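Arnstead Housekeeping Study: Gallery

Jan 23, 2020
2 min read
4 shares · 7 comments

The Arnstead Housekeeping Study is concerned with the ordinary objects found beside a sink, on a counter or at the edge of a worktable. This gallery accompanies the section on dispensing bottles, prepared under the direction of Morenike Nnaji. It is intended for readers who select supplies for shared kitchens, washrooms and training rooms.

Bottles with a pump remain the preferred type for soaps and lotions in shared rooms. The pump may be worked with one hand, and the contents need not be poured. The study recommends a container that allows the level inside to be checked without opening the cap. Tinted plastic is acceptable for this purpose if it is not fully opaque.
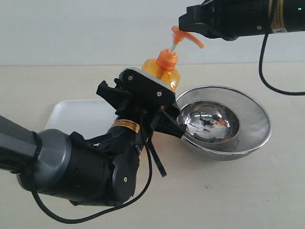

Pump bottle in translucent orange plastic, with ribbed screw cap, white stem and long curved spout. A metal bowl stands at the table.

A long spout is of particular use where a bowl or basin is kept nearby, as the bottle does not have to be tilted or lifted over the rim. The shape of the cap also deserves attention. Ribbing gives a firmer grip when the bottle is opened for refilling, and a cap of this type should be closed by hand only. Bottles in regular use should be emptied, rinsed and left to dry before new contents are added. Old and new product should not be mixed.

The survey on which this section is based covered 25 shared rooms. Notes on labeling, storage and replacement parts are held with the main report and may be consulted on request. Further pages on bowls, trays and drying racks are scheduled for release in August.

25 likes · Share this gallery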